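Neues vom Tisch hinten links: Junard und die Socken

Im November habe ich in diesem Rundbrief angekündigt, dass wir in der Werkstatt Stateo zwei Roboterarme bauen wollen, die Socken zusammenlegen. Einige von Ihnen haben mich danach gefragt, ob das ernst gemeint war. Ja, es war ernst gemeint. Das Projekt heißt Junard, und ich möchte berichten, wie weit wir sind.

Die Mechanik des ersten Arms ist fertig. Der zweite Arm hat alle Gelenke, aber das Handgelenk lässt sich nur schwer drehen, und ich vermute, dass ich ein Lager schief eingepresst habe. Ich werde es am Dienstag noch einmal herausnehmen. Wer eine kleine Abziehvorrichtung besitzt und sie für einen Abend verleihen kann, möge sich bitte bei mir melden. Die aus dem Werkzeugschrank ist zu groß.

Bis jetzt habe ich 242 Euro ausgegeben, hauptsächlich für Motoren und Kabel. Die Grundplatten habe ich selbst gebohrt, und man sieht an der ersten, dass ich noch geübt habe.

Zuerst in der Simulation

Solange der zweite Arm nicht läuft, arbeite ich am Rechner. Für die Simulation verwende ich ein kleines Programm mit dem Namen Zestix, das auch auf dem alten Rechner neben der Drehbank ausreichend schnell ist. Beide Arme stehen dort mit ihren Kabeln auf einer hellen Arbeitsfläche. Die Kabel wollte ich unbedingt dabeihaben. Ein Arm ohne Kabel bewegt sich am Bildschirm sehr elegant, und in der Werkstatt bleibt er dann an der ersten Schlaufe hängen.

Die schwierigste Aufgabe ist der Stoff. Ein Würfel hat in der Simulation immer dieselbe Form, eine Socke dagegen fällt jedes Mal anders. Ich habe 18 verschiedene Einstellungen für die Steifigkeit probiert und mir die Werte in ein Heft geschrieben. Bei den ersten benahm sich der Stoff wie Karton, bei einigen späteren rutschte er durch die Finger des Greifers. Jetzt bin ich bei einem Wert, mit dem ich weiterarbeiten kann. Die Testsocke ist mintgrün mit Blau an Ferse und Spitze, damit ich am Bildschirm leichter erkenne, wie sie gedreht ist.

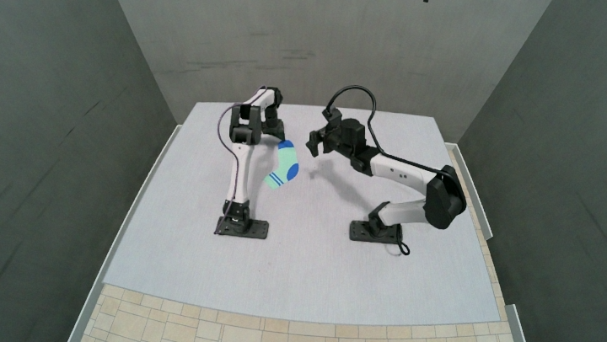

Hängend und flach auf dem Tisch, das sind die beiden Lagen, mit denen ich mich zurzeit beschäftige. 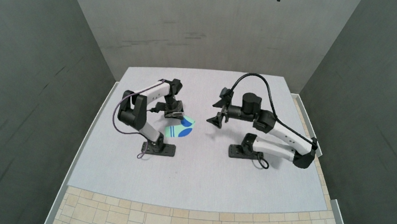
Was noch nicht gut geht

Die Übergabe vom linken zum rechten Arm macht mir die meiste Arbeit. Der rechte Greifer soll die Socke am Bund fassen, und dafür muss er wissen, wo der Bund ist. Im Moment gebe ich ihm die Position von Hand ein. Das ist natürlich keine Lösung für den echten Tisch. Rees hat vorgeschlagen, zuerst nur mit einer flach liegenden Socke zu üben und das Hängen später zu lernen. Ich war dagegen, aber inzwischen denke ich, dass der Vorschlag vernünftig ist.

Auch die Reichweite muss ich noch prüfen. Wenn die Grundplatten zu nah beieinander stehen, haben die Ellbogen keinen Platz, und wenn sie zu weit auseinander stehen, treffen sich die Greifer nicht mehr bequem in der Mitte. Ich verschiebe die Platten deshalb lieber am Rechner, bevor ich in unsere gute Tischplatte Löcher bohre.

Mitmachen

Ich suche zwei Personen, die Freude am Löten oder am Programmieren haben. Vorkenntnisse mit Robotern sind nicht nötig, ich hatte am Anfang auch keine. Wir treffen uns dienstags ab 18 Uhr am Tisch hinten links.

Außerdem nehme ich gern einzelne Socken an, bitte gewaschen. Besonders nützlich sind dicke Wollsocken, denn bisher habe ich nur dünne. Die Kiste dafür steht unter dem Tisch und ist mit „Junard“ beschriftet.

Rhun Probert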